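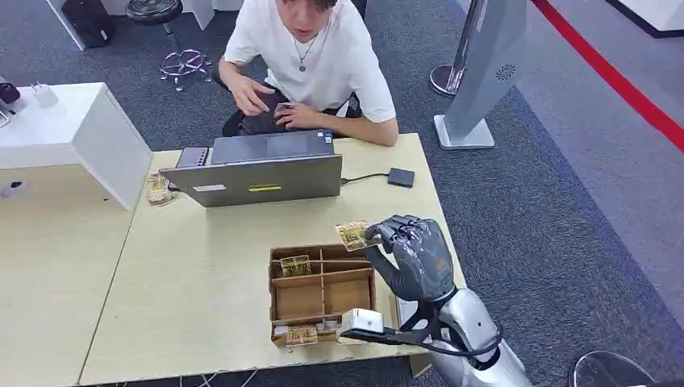
WORK & MONEY

The second shift at the kitchen table

By Zarmeena Kazmi

Tariq Soomro registered his business name on his phone, waiting for a bus in Bundovura. It took less time than the bus did. He already had a full-time job in the dispatch office at Kettunen, a timber and hardware wholesaler, and he had been fixing spreadsheets for a friend's landscaping company for a few months without charging. In April he sent his first invoice.

"I put off writing the invoice for a fortnight," he says. "The work was easy. Asking for the money was horrible."

He now has 7 regular clients, all of them small outfits that have outgrown a shoebox of receipts but can't justify a bookkeeper. He starts at half past eight at night, when his daughter is in bed, and tries to stop by eleven. He doesn't always stop by eleven.

Second jobs used to mean bar work or stacking shelves. Plenty of people still do those. But a growing share of the extra work people take on happens at home on a laptop, in hours that used to belong to television, and it doesn't come with a roster, a supervisor or a payslip. That suits a lot of people. It also means the things an employer would normally take care of get left until somebody notices.

Tax is the usual one. Rukhsana Ansari has been a tax agent for most of her working life and sees a run of new faces every winter. They have earned a bit on the side, spent it as it came in, and are surprised by the bill.

"They think of the first job as the taxed one and the second as pocket money," she says. "It all goes in the same bucket. If your day job already puts you in a higher bracket, the extra is taxed at that rate from the first dollar."

Her advice is dull and she knows it. Open a separate account, pay every client's money into it, and move a fixed share of each payment somewhere you won't touch it. Keep a diary of the hours you work at home. Photograph receipts on the day, as the thermal paper ones fade in a glovebox over one summer.

She also tells people to read their employment contract before they take on anything. Many contracts ask staff to get written permission for outside work, and some claim ownership of anything produced on company equipment.
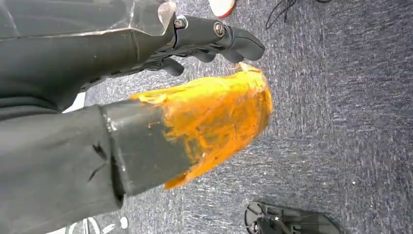

Vasco Godinho learned about that clause the slow way. He was writing product copy for Lumora, a lighting shop, while employed by a marketing agency, and had been using the agency's laptop for both. His manager was decent about it, but he had to hand over his files and wait for a letter clearing him to continue. The letter took six weeks. He lost one client in that time and bought his own computer, second-hand, for just under $1,000.

Then there are the hours. Chia-jung Chiang kept up evening translation work for almost two years alongside her job at Gevus, which makes clinic booking software. She was bringing in $2,000 in a good month. She paid off her car and most of a credit card, and then her eyes started to ache by midafternoon and she was snapping at people she liked.

She didn't quit. She put her rates up, dropped the two clients who only ever wrote after nine at night, and kept one evening in three for herself. Her income from the side work fell by less than she had feared.

Soomro is still deciding how far to take his. He has thought about asking Kettunen for a four-day week, and has got as far as drafting the email. In the meantime he charges a $100 minimum, which has cut down on the quick favours, and he has started sending his invoices the same night he finishes the work.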